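Search reviews Search Clear

Skallow wireless mouse: review after a month at the dining table
Reviewed by Oratile Van Wyk
May 4, 2020

The Skallow replaced a wired mouse that had developed a double-click fault. I have used it for around 30 hours a week since the start of April, mostly on spreadsheets and some light drawing work, on a dining table that now serves as a desk.

Shape and buttons

The shell is a plain dark grey, low at the front and rounded under the palm. The main buttons need a firm press and return cleanly. The scroll wheel has distinct steps, which suits long tables of figures but makes it slow on web pages. Thumb buttons would have been welcome at this price.

Tracking was tested first on bare wood. The table has a fine, straight grain, and I expected some jitter when moving across it. None appeared at the default setting. At the highest setting the pointer drifted slightly on slow diagonal movements.

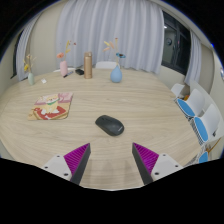 Use with a mat

The second test used the square mat with the cartoon dog on it, normally kept to the left of the mouse. The printed surface gave slightly more drag and no skipped movement, including over the change from pink to red. It is too small for wide sweeps. On balance I prefer the wood.

Battery and connection

One AA cell, still the original. The receiver held its connection at 8 metres with a clear line of sight and began to drop out beyond 10. The sleep delay is short, and the first click after a pause is sometimes lost. Sum-yee Wei tried a second unit and found the same.

Verdict

Accurate, comfortable for medium hands, dull to look at. The lost click on waking is the only fault I would want corrected. Recommended for office work, less so for games.

Contact us | Copyright 2020 Funley Reviews | Back to top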